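Astuces d'atelier > Rangement et tri
Imprimer | Envoyer par e-mail

Vous êtes nombreux à m'avoir demandé si la location d'un bras robotisé vaut la peine pour un petit atelier comme le mien, alors voilà mon avis sur la formule Voro de chez Wendberg, après tout un hiver à vivre avec (il est arrivé en décembre, entre deux commandes !). Le forfait comprend la pince, les réglages à distance et 10 heures d'aide au démarrage, que je vous conseille de garder pour les vrais soucis.

Mon premier conseil, c'est de commencer par des blocs tout simples, de deux couleurs bien différentes, dans un bac aux parois hautes.

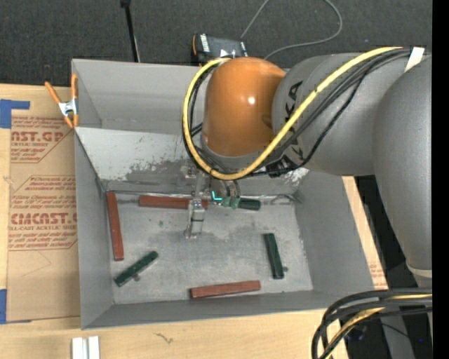
Blocs rouges et verts dans le bac gris, avec une pince à ressort sur le bord.

Pensez aussi à repérer au ruban adhésif la place de ce que vous posez sur la table, on gagne un temps fou quand il faut tout remettre. Et laissez du mou aux câbles, mais pas trop !

Côté prix, comptez 247 euros par mois, ce qui reste une somme, je vous l'accorde. Pour trier trois vis le dimanche, gardez vos boîtes à compartiments.

Lovely Rivera, Mar 12, 2019

Contact | © Zirkodix | Haut de page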